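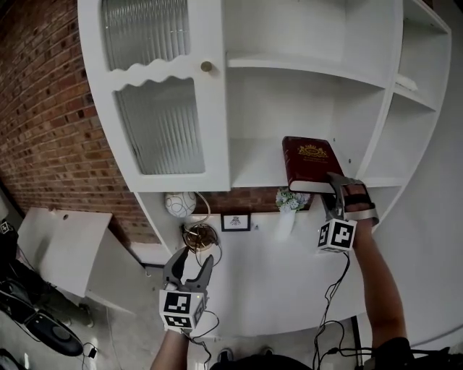 Getting a tablet to behave for family calls in the kitchen

I do most of my calling in the kitchen. Mum rings at tea time, my sister rings whenever she's bored, and I've usually got flour up to my elbows when either of them does. After a couple of years of shouting at a screen I've got a few habits that work for me, so I'm writing them down before I forget which ones they were.

First one: get the thing up to eye level. A tablet flat on the bench gives everybody a lovely view of your chin and the ceiling light. I used to lean mine on the toaster (don't, it slides, and the crumbs get into the charging port). Now I use an old metal recipe stand with a strip of rubber shelf liner glued along the lip. A plate rack does the job too, if you've got one spare.

Put the light in front of you. If the window's behind you, you'll come up as a dark blob with a voice. I moved my chopping board to the other end of the bench and Mum said it was the first time she'd seen my face properly since August!

Now, sound. Kitchens are terrible for it, all those tiles and hard surfaces. A folded tea towel under the stand takes out a lot of the rattle, and I turn the rangehood off before I answer. Earbuds are better again, but only wear one so you can still hear the timer. I've burnt a tray of Anzacs learning that.

Wi-Fi was my biggest headache. Our modem was sitting behind the microwave, and every time someone heated up soup the call froze with my mouth open. Kevin Villanueva from over the road told me to shift it and I didn't believe him, but he was right. It's on top of the bookcase in the hall now and I haven't had a freeze since. If yours can't be moved, try switching the tablet to the 5 GHz network, if your modem has one. It doesn't reach as far through walls but the microwave leaves it alone.

Turn off notifications before a long call. My tablet used to ding all the way through, and Mum thought it was the oven every single time. There's a Do Not Disturb setting on nearly all of them, usually if you swipe down from the top. Check that it still lets calls ring through, mine didn't to begin with and I missed three.

For sticky fingers, slip the tablet inside a clear zip-lock bag. The touch screen works fine through it and you just bin the bag or rinse it out. Push the air out first and leave a corner open near the speaker. Take it out to charge, they get warm in there.

And wipe the camera! I spent a whole birthday call in a sort of romantic fog because of butter. A dry glasses cloth is all it needs. No spray.

Last thing, charging. Keep the cord well away from the sink and the cooktop, even if that means the short cord and the far power point. I plug mine in overnight in the hall so it's full by morning.

Lizeth Rivadeneyra wrote in wanting to know how to get four people on one call without everyone talking over each other. I've got no idea, we've never managed it at our place. If you have, leave me a comment.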